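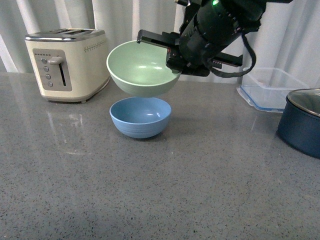 I have been meaning to write about the kitchen counter since May, when I finally admitted that I was keeping far too many things on it. Ours is gray and speckled, so it hides crumbs beautifully (a blessing and a curse!), and I think that's how the clutter crept up on me. One week it was a stack of mail, and by the next I was buttering toast on top of the bread bin.

So I made myself a rule: only what we use before nine in the morning gets to stay out. The toaster passed easily. It's the cream two-slot one with the chrome along the top, and I'm fonder of it than a grown woman should be of an appliance. The bowls took more thought. I have the mint green one and the smaller sky blue one, and for years they lived in separate cupboards for no reason I can remember. My friend Imani Zamora came over for coffee, watched me open three doors looking for something to put oatmeal in, and very kindly said nothing until I asked her.

Now they have their own spot next to the toaster, and I love those two soft colors together first thing in the morning, before I've properly woken up. The blender went down to the basement, the mail has a drawer, and I still haven't decided about the big fruit dish from my aunt Anneli, so for now it's sitting on top of the fridge with four lemons in it.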